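# Simulación de la célula de preparación de pedidos, nave de Furmont

Tiempo de lectura: 2 minutos

Vistas renderizadas desde la pinza, con caja de cartón y pieza irregular de varios colores.

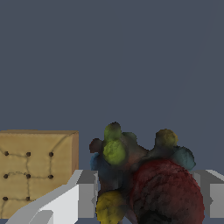

## Qué contiene

2,100 episodios simulados de agarre de objetos irregulares. De ellos, 597 están reservados para evaluación y no deben usarse para entrenar. Cada episodio incluye imágenes, posición de la pinza y un campo de resultado.

## Para qué se usa

Lozano prepara en Furmont pedidos pequeños que hasta octubre se hacían enteros a mano. El brazo se queda con los artículos repetitivos. Las piezas con bultos, que giran al cerrar los dedos, siguen pasando por una persona hasta que el modelo las resuelva.

## Cambios en los puestos

- El turno de mañana pasa de coger y colocar a revisar excepciones en pantalla.
- Parar la célula es decisión de quien está en el puesto, sin pedir permiso.
- La formación dura 40 horas y cuenta como jornada.
- El ritmo del brazo no se usa para medir el de los operarios.

Leire Collado recogió estas condiciones con la plantilla. Guangming Deng mantiene los datos.

## Limitaciones

Los fondos son lisos y no reproducen la nave. No hay personas en los episodios, así que el conjunto no sirve para validar la seguridad del puesto. El rozamiento está ajustado a ojo.

## Comentarios

**Dede Ametepe:** ¿El campo de resultado distingue entre pieza caída y pieza mal colocada? En mi puesto son dos avisos distintos.

**Guangming Deng:** Todavía no. Va en la próxima versión.

**Marcelino Villanueva:** Lo de las 40 horas en el turno de noche sigue sin calendario. Convendría ponerlo.

**Haf Rees:** Descargado sin problemas. Falta indicar las unidades de apertura de la pinza.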